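ok thread about the shape sorter thing because three people asked and I keep answering in DMs

short version: I am sorting out (ha) a big bin of loose shape sorter blocks for the toy library swap in June. Long version below, get a snack

1/ background. The toy library gets donations all year and the stuff that comes in worst is shape sorters. Puzzles at least come in a box. Shape sorters come in as a lid. Or a bucket with no lid. Or one grocery bag of blocks, no bucket, no lid, good luck

2/ so there's a bin. It has been The Bin for as long as I've been helping. Everyone throws orphan blocks in it. Lena Jakubowski finally said either somebody matches these up or they go, and I said fine give me the bin

3/ I did not look in the bin before I said that

4/ Henok Ambaye did look in the bin and he wrote a number on masking tape on the side. 3,755. That's pieces. He weighed a handful and did math so take it how you want but it's on the tape now so it's official

5/ not all blocks btw. There's beads, game pawns, half a clothespin, one domino. Those go in the "not mine" tub and I don't think about them again

6/ ok the method. People want the method

7/ first pass is wash. Mesh bag, warm water, dish soap, swish, rinse, lay out on towels overnight. Do NOT put the wood ones in with the plastic. I did that once. They puffed up and now they fit nothing

8/ second pass is size. I wasted a whole evening going by color first and it's useless, every brand on earth makes a red cylinder. Size is what tells you the set. Little ones together, chunky ones together, those giant baby ones that are basically a fist go in their own crate

9/ third pass is the finish. Shiny vs matte. You wouldn't think this matters but a shiny blue square next to a matte blue square and it's obvious they never lived in the same house

10/ THEN color

11/ THEN you get the lids out and start poking things through holes like you're 18 months old. This is the good part. I look forward to this part all day

12/ sets I can now ID by feel, useless skill, ask me at parties:

Funine — small, rounded off corners, star is kind of fat
Nonix — sharper edges, hollow on the bottom, the triangle always has a little molding nub
Thaler — heavy!! wood, painted, chips at the points
Jokarport — the lid is the only part anyone ever donates, I have 9 Jokarport lids. Nine. And blocks for maybe one of them

13/ if you have Jokarport blocks please. I'm not above begging

14/ somebody asked why not just throw in any block that fits the hole. Because it'll fit the WRONG hole too. A skinny square goes through a circle no problem and then the kid has learned nothing except that life is loose. We did a lid test at the kitchen counter and one Nonix cross went through three different holes

15/ also choking. The tiny ones don't go out to the under threes, period. We have the tester tube thing, if it drops in the tube it's out. Please get one, they're cheap, or ask your library to

16/ question from my replies: "do the stars always go missing first". YES. Stars and hearts. Kids carry them off. Meanwhile I could pave a driveway in cylinders

17/ so when a star shows up I get way too excited. The green ones espeically. I had a run of yellow half rounds and no green stars for days and then I shook out a sock (someone donated blocks in a sock) and there it was

18/ where I lay them out matters more than I figured. Towels are bad, everything tips over. Carpet is worse. A tray is ok but they slide. What works is a wood board, flat, light colored, so you can see every color on it. Yellow disappears a bit on the honey colored strips but you get used to it

19/ and spread them OUT. Don't pile. If they're in a pile your eye just says "toys" and gives up. Give each one its own bit of space and you start seeing the shapes

20/ picture. Small matte ones, red green blue yellow, on the maple board

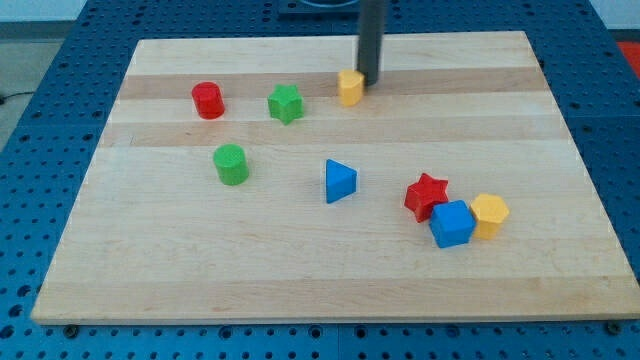
small ones laid out on the board. green star!!! yellow half round over to the right, red cylinder doing red cylinder things

21/ before you ask, no I haven't settled which brand those are. Matte says one thing, the size says another. Going to try them in the lids tonight after dinner and I'll post if they go through clean

22/ someone in the replies is very sure they're Funine. Maybe! I want to see the star in the hole first. I've been burned

23/ packing. Once a set is complete it goes in a zip bag, bag goes IN the bucket, lid taped with the painters tape, and a card with the shapes drawn on it. Drawn, not written. Parents don't read the card but they'll look at a drawing of a star and go oh wait where's the star

24/ I trace the actual block for the drawing. Takes two seconds. Pencil then marker. If you go straight to marker you get marker on the block, ask me how I know

25/ incomplete sets: if it's short by one shape I still bag it and write MISSING on the card with the shape. We get matches more than you'd expect. If it's short by more it goes back to the bin, sorry little guys

26/ count so far, finished and taped: 19 sets. I know that doesn't sound like a lot next to the number on the tape but each one is a bucket AND a lid AND every shape so let me have it

27/ Thaler ones are the slowest. The paint chips so I have to sand the points and then I don't want to put just any paint on something that's going in a mouth. Lena has a guy for that apparently. They're in a shoebox till then

28/ things I'd take if you're cleaning out a playroom:
blocks with no bucket, yes
buckets with no lid, yes
lids, NO (unless Nonix) (I have so many lids)
anything electronic that sings, please no, Henok is right there and he will leave

29/ drop off is the blue tote inside the side door. Inside, not on the step. It rained on the last bag and the cardboard ones turned to soup

30/ if you're doing this at home with one kid and one sorter: take a photo of the full set the day you open it, tape it inside the lid. That's it, that's the whole tip, you'd save me so much time

31/ and check the couch. Then check the toaster drawer. Don't know why it's always the toaster drawer

32/ ok going to do lids. 2 buckets open on the floor right now and I can't walk to the kitchen. Will update w/ the star

33/ oh and someone asked if I'd do puzzles next. no

34/ maybe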